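What is a refund, and how do you get one?

Suppose you save up your pocket money and spend it on a game. You get it home, open the box, and half the pieces are missing. You have paid for a whole game and been given part of one. Most people would want their money back, and there is a word for money that a shop gives back to you. It is called a refund.

Grown-ups deal with refunds quite often. Children come across them too, usually when something they have bought turns out to be broken, or when it does not fit.

Buying is a kind of promise

When you pay for something, you and the shop are making an agreement. You promise to hand over the money. The shop promises to hand over the thing, and the thing should be what they said it was. A kettle should boil water. A waterproof coat should keep out the rain.

Nobody has to sign anything for this to count. If you pick up a comic, take it to the till and pay, the agreement has been made, even if neither of you says more than "thank you".

If the shop does not keep its side, the agreement has gone wrong, and the shop has to put it right. Sometimes that means mending the thing. Sometimes it means swapping it for another one just the same. Sometimes it means a refund. 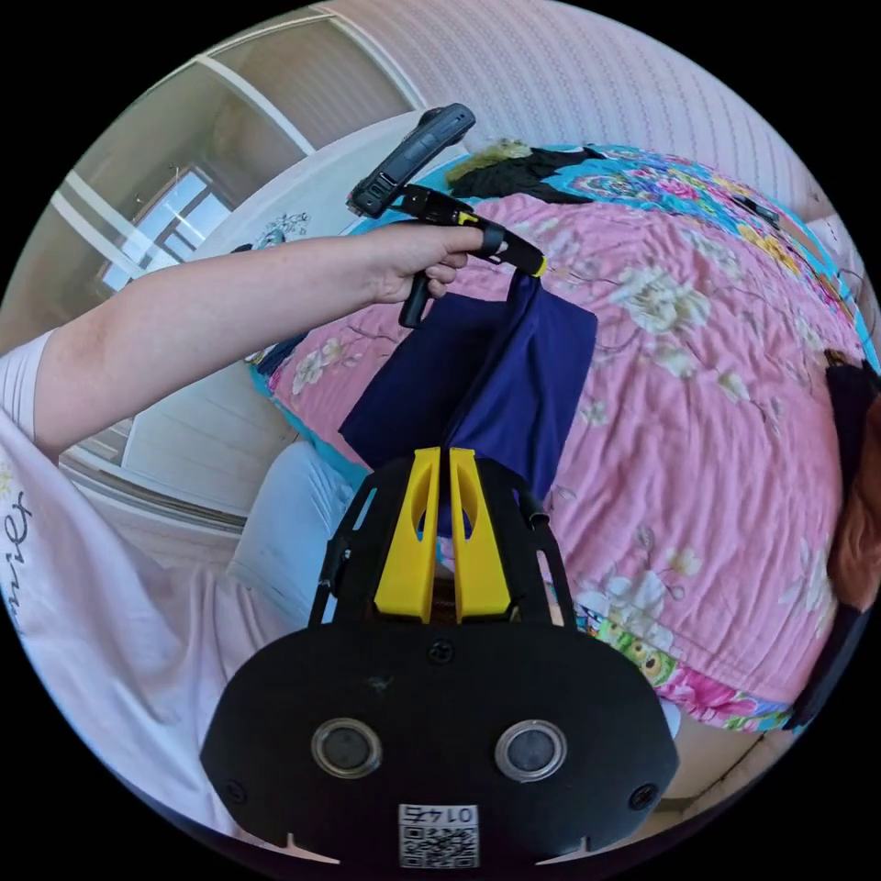

Faulty things and things you don't want

Shops treat these two quite differently, and people often muddle them up.

A faulty thing is one that is broken, or does not work, or is not what the shop said it was. The law in Britain says that shops must do something about faulty things. They can't put up a sign saying "No refunds" and then refuse to help someone whose new torch won't light up.

A thing you don't want is different. Perhaps you bought a red cap and then wished you had bought the green one. There is nothing wrong with the red cap. You have changed your mind. If you bought it in a shop, the shop does not have to give you your money back, but many do, as long as you bring it back in time. The rules they set for this are called a returns policy. A policy is just a set of rules that a business has written down.

Say a shop called Rultum sells caps, and its policy gives you 14 days to bring one back. You buy the red cap on 27th February. You need to count the days and be back at the shop before they run out. If you forget all about it until October, the shop will almost certainly say no.

Buying online

Buying on a website is a bit different, because you can't pick the thing up and look at it first. A colour on a screen may not be the colour you get. Shoes can be too tight.

For this reason, people who buy online get extra time to change their minds by law. They usually have 14 days from when the parcel arrives to tell the seller that they don't want it, and then another 14 days to send it back. Some things are left out of this rule. Food that goes off quickly is one. Something made specially for you, such as a mug with your name on it, is another.

You may have to pay the postage to send it back. It depends on the seller, so it is worth looking before anyone presses the button to buy. 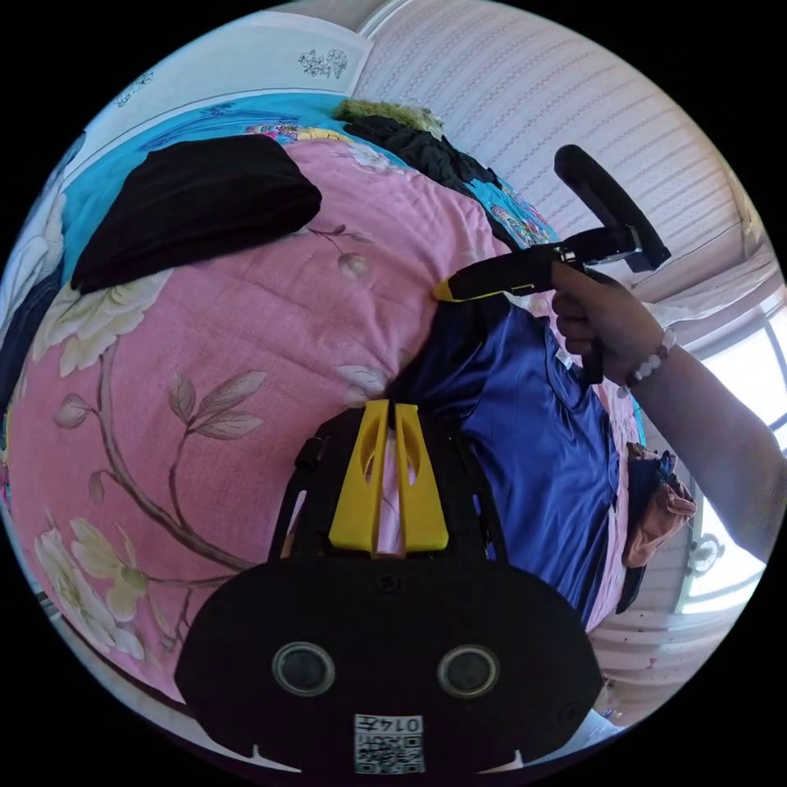
The receipt

A receipt is a note that shows what you bought, how much it cost and when you paid. It can be a slip of paper from the till or a message sent by email. Shops ask for it because they need to know that the thing came from them.

If you lose the receipt, you can sometimes use something else, such as a bank statement that shows the payment. But a receipt is easiest. Keep them all in one place. An envelope in a drawer will do.

How the money comes back

Refunds normally go back the same way the money came. If your dad paid with his bank card, the money goes back to his bank account, even if you gave him the coins for it. It may take a few days to show up. If you paid in cash, you will often be given cash.

Some shops offer a credit note when you have changed your mind. This is a piece of paper, or a code, that you can spend in that shop later on. It is not the same as a refund. A credit note from Rultum is no use in the shop next door - and it may have a date on it, after which you can't use it at all.

What to say in the shop

Take the thing, the receipt and a grown-up. Go to the till or the customer service desk. Say what you bought, when you bought it and what is wrong. Then say what you would like to happen. "I bought this torch last week and it doesn't light up. Please could I have a refund?" is plenty.

If the person at the desk can't help, you can ask to speak to the manager. Stay polite - the person at the desk didn't make the torch. 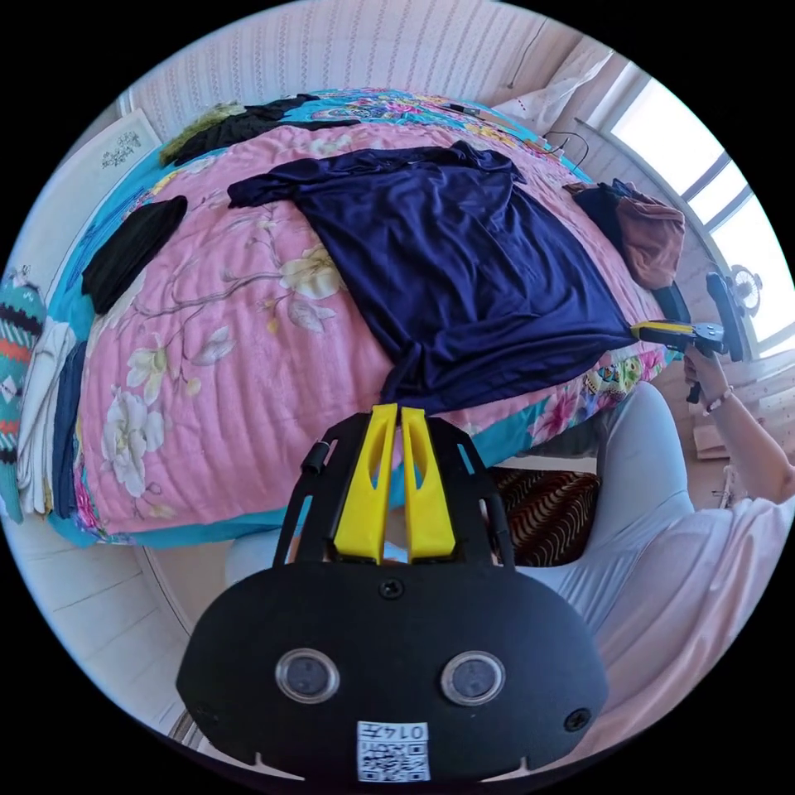
Gwawr Pugh asks whether a present can be taken back if someone else paid for it. Often it can. Many shops will swap it or give a credit note, and if the person who bought it asked for a gift receipt, things are much simpler. A gift receipt shows where the present came from but leaves out the price. If the shop does give a refund, though, it may go to the person who paid, and then they will know you took it back.

Words to remember

Refund: money given back to you by a seller.
Faulty: broken, not working, or not as it was described.
Returns policy: a shop's own rules about bringing things back.
Receipt: a note showing what was bought, when, and for how much.
Credit note: a paper or code to spend later in the same shop.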